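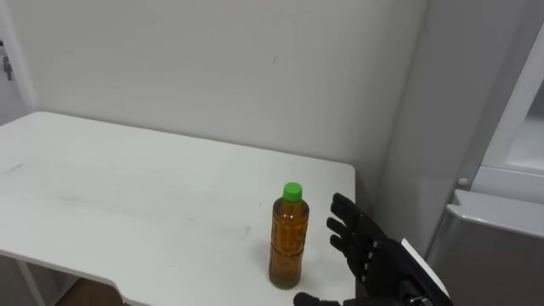 Rained from five in the morning until after lunch. The gauge was full past the line by the time I went out to look, so I emptied it and wrote "overflow" in the book. The creek behind the Kimbridge road is up to the second step.

Choir practice at 4. Only the altos and two tenors turned up, so we left the Advent piece alone and went over the slow one, the setting of the psalm. I still come in early after the rest on page 19. I have marked it in pencil twice now, once with an arrow, and I still come in early. Rosário Azevedo stood next to me and tapped my elbow when it was time, and that worked, but I can't have her doing it in the concert.

Nour Issa played for us. She took the middle section much slower than we are used to and I ran out of breath on the long note every time. She wants us to stagger the breathing and decide who goes where before next practice. I said I would take mine after "waters." Rosário will go after "deep," provided her cold is gone by then. She sounded rough today and sat out the high part.

We also talked about the trip to Plureneck. The church there has no heating and a stone floor, so people are asking about coats over the black. I don't mind either way. What bothers me more is the bus. Last year it dropped us at the bottom of the hill and we walked up with the folders and the music stands, and I had a sore shoulder for days. Nour is going to call and ask if it can go up to the gate. 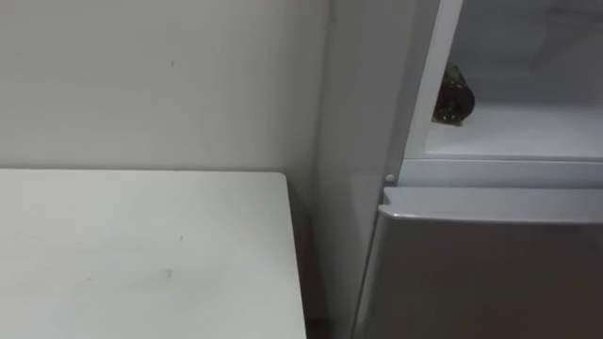
Stopped at Boutros on the way home for onions, rice and lamp oil. They were out of the flat bread. Bought a bag of the small pears, which were hard, and put them in the bowl with a banana.

Called Mother after supper. She has finished the green blanket and started another in the same wool to use it up. She asked what we were singing and I hummed her some of it over the phone. She said her choir sang that psalm to a different tune when she was a girl, and she sang me the first line, all of it, with no trouble on the high note. I wrote the notes down as well as I could on the back of the gas bill. It goes up where ours goes down.

Practiced page 19 in the kitchen with the metronome. Four times wrong, then right, then wrong again. I'll try it tomorrow before breakfast, with the window shut.

Rain has started again. Put the bucket back on the landing.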